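Stoka 30: wrist-view planning and the clutter tasks

The September build of Stoka changes how the planner treats the wrist camera stream. Up to now the fingers were removed with a fixed mask drawn once per gripper. It held for matt pads, but glossy fingers throw highlights that the segmenter read as separate objects, and the planner then routed round them. The mask is now computed from joint state on every cycle, with a small margin that can be set in the config file.
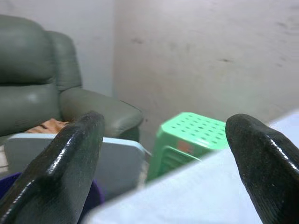

Background depth is handled separately. Anything beyond the 100 cm cut-off goes into a coarse map used only for collision checks — it no longer competes for grasp candidates. Plalleleck sites that raised the cut-off by hand should remove the override before updating, or the old value will win.

Grasp ranking on crumpled paper and film has been retrained on 3,728 labelled views from Han. Brown paper against a pale tabletop now separates cleanly in most cases. Thin translucent plastic is still weak. The contour tends to merge with whatever lies under it, and the ranker then picks a point on the wrong layer. Where two candidates score within the tie threshold, the planner takes the one with the clearer approach for both fingers. 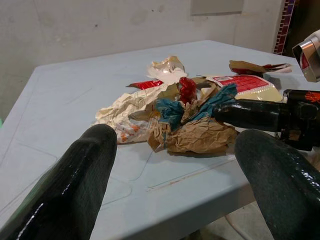 Known issues

Replaying logs recorded before build 305 fails if the gripper model is missing from the header. Run the Tradel converter on them first. The converter writes a new file and leaves the original alone.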